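Gear Night Is Back at the Delargate Workshop, and I Got My Hands Dirty

September 4, 2019 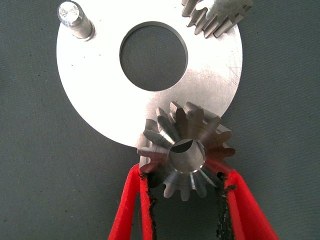

A plate, a pin and a lot of patience

I'll admit I went along to the first gear night of the season mostly for the coffee. Marianna Sikora had promised me a good cup and a chair by the heater, and I figured I'd take a few notes, chat with the regulars and be home in time for supper. I got home well after ten with grease under my nails and a very strong opinion about bevel gears (I didn't have any opinion about bevel gears before).

If you missed the flyer at the library, gear night is the Delargate workshop's evening for people who like to take small mechanisms apart and put them back together. You sit down at a bench with a round metal base plate, a handful of gears and a sheet of paper, and you build a little gear train that should turn smoothly from one end to the other. Should! Mine made a noise like a coffee grinder the first time I cranked it.

There were 37 of us on the opening night, which is a new record. Poul Egilsson had set out chairs for 30 and had to go borrow more from the choir room. He didn't seem to mind. He's been running the bench side of things since the workshop moved into the old Riis building, and he had everyone sorted into small groups before I'd even found somewhere to hang my coat.

The plates are lovely things to handle. They're flat and bright, with a big round hole through them and short metal pins standing up for the gears to sit on, and if you tilt one under a lamp you can see the fine circular marks left by the machining. Some have picked up scratches over the years. Poul says leave them alone, they're there to be used – and he'd much sooner see a scratched plate than a shiny one in a drawer.

We started with spur gears, the plain kind with straight teeth around the outside. You drop one over a pin, drop the next one beside it, and give it a gentle turn to find out whether the teeth are happy together. I got that part in no time and was feeling pretty smug about it.

Then came the bevel gears. These are the cone-shaped ones that let you turn a corner, so a shaft lying flat can drive one standing up. Sólveig Kragh was teaching at my table, and she had us hold the gear in our fingers and just look at the teeth for a minute before putting it anywhere near the plate. I was itching to get going, but she was right. Once I'd seen which way the teeth sloped, I stopped trying to jam the thing on backward. (I had jammed it on backward twice by then, so I'd like some credit for getting there in the end.)

What surprised me was how quiet the room got. You'd think that many people with metal parts would make a racket, but for a good stretch all I could hear was the odd click and somebody whispering "come on, come on" at a stubborn shaft. Then a table near the door got theirs turning, a cheer went up, and after that everybody was talking at once.

My neighbor on the bench was Ea Arnardóttir, who had never been before either. She fixes sewing machines for half the street and she was so much quicker than I was that I ended up passing her my parts and asking questions. She told me the trick is to keep a soft cloth under everything so nothing rolls off and disappears beneath the radiator. I lost a washer anyway. If you find it, it's mine.

So what's next? The group is working up to something bigger this year. They want to build a hand-cranked display called the Ernilura, with a row of gear trains that all run off one handle, and put it in the front window for everyone to try. Valdemar Snorradóttir brought the drawings and pinned them up by the sink, and we all crowded around with our mugs. It looks wonderful on paper. The plan is to have it turning by January, and there was a lively argument over whether the handle should be on the left or the right. I'm for the right. Ea is for the left, and she's wrong, but we're still friends.

Dandero, the hardware store on the corner, has agreed to put aside a box of odds and ends for the display, so if you have old clockwork, a dead hand mixer or anything else with gears in it, you can leave it at their counter with "gear night" written on a tag. Please take the batteries out first and don't bring anything that's still dripping oil. Poul asked me to put that in, and he asked me more than once.

The evening costs 4 dollars, coffee included, and there are 3 more sessions before the winter break. The dates are on the workshop door. You don't need tools and you don't need to know anything, though an old shirt is a smart idea and I'd leave the nice rings at home. Kids are welcome with a grown-up. Come early if you want a seat near the heater, though I should warn you that I've already got my eye on the good one.

Contact the newsroom | Copyright 2019, all rights reserved | Back to top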